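The Last Sweet Shop in Mollwood

There was a time, and I'm old enough to remember the tail end of it, when you could walk the length of Mollwood high street and pass three sweet shops before you reached the church. Now there is only Kavanagh's, and on a wet Thursday in September I went in out of the rain and stayed until closing.

Nuala Kavanagh has had the place for 13 years, having bought it from old Stellan Haugen, who taught her to boil sugar in the back kitchen and still drops in (far too often, she says, though she always has the kettle on for him). His ledgers came with the shop, and in one of them, in lovely sloping pencil, is a list of every customer who had a slate with him. She won't let me print a single name, more's the pity!

What people come for, mostly, is the wrapped sweets, the sort your gran kept in her coat pocket beside the tissues and the bus tickets. Mint, pear, lime, and a dark aniseed that I have never managed to like, though I did try again for the sake of this article.
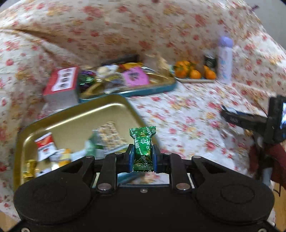
A sweet in its green wrapper.

I left with two paper bags, meaning to give one to my neighbour Ylva, who grew up on salt liquorice and thinks the rest of us are soft. The pears were gone before I got to the bus stop, I'm afraid, so she had the aniseed, and she has since asked me when I'm going back.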